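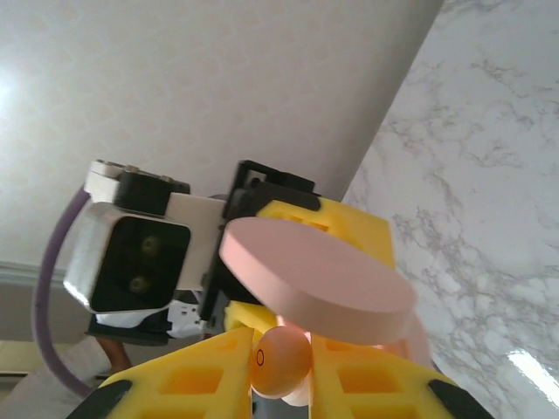 Week 4 handout: Plaster, stone and the line where they meet

Interior Surfaces, evening section
Notes by Shuzhen Xiao

Hi all. I promised I'd type up the part of class where I got going about ceilings and ran out of board space, so these are my notes plus a few things I forgot to say out loud. Bring them next time, we'll use them for the sketching exercise.

Look up first

Most of us walk into a room and look at the floor and the furniture, and the ceiling gets maybe half a second. I'd like you to flip that for this course. The picture at the top shows a good stretch of ceiling and stone: cream plaster with a light texture on one side, white marble with gray veins on the other, and one sharp edge running between them. It's a great pair to study because the two are so close in color (both pale, both on the quiet side) and they still read as completely different stuff.

Why? Mostly light. Find the two bright spots. The one on the plaster, way up in the far left corner, washes the surface out. The one on the marble, near the lower right, is a glint on the polish. When I taught the Rorkstead workshop I had people squint at a pair like this until the color dropped away and only the shine was left. Try it, it works better than you'd think!

Words to know

Texture: the small ups and downs of a surface. On plaster it can come from the trowel, the roller or sand in the mix.
Veining: the darker lines in marble, left by minerals other than the main one. When you draw veins, please vary the weight. Even, wiggly lines look like a road map.
Sheen: how a surface handles light, from flat to polished.
Arris: the sharp edge where two surfaces meet on an outside corner. Arash Arabzadeh used this word about thirty times in his guest talk, so now you know what he meant.

Small colors near big pale ones

We ended on accents and I rushed it. Go back to the picture and check what the orange ping pong ball and the pale pink disc do next to all that cream and white. Orange jumps forward. The pink is soft enough to sit nearer the plaster, and where the two meet you get a warm pinkish glow under the disc. Yellow is in there too, between them in strength. If you're choosing a lamp or a cushion for a pale room, that's the decision you're making, how far forward you want it to come.

For next class

1. Pick one place at home where two materials meet overhead or at eye level. Draw just the joint, on one page, pencil only.
2. Mark where the brightest spot falls on each side, and write down the time of day.
3. Read the Vatia chapter on lime plaster. Skip the table of mix ratios, we'll do it together in week 8.
4. If you're doing the Tarkville lobby for your final project, email me your material list before you start drawing. Last August I got nine lists the night before reviews and that was no fun for anyone.

Sample boards are still on the back shelf. Please put the marble offcuts back flat, they chip at the corners.

Shuzhen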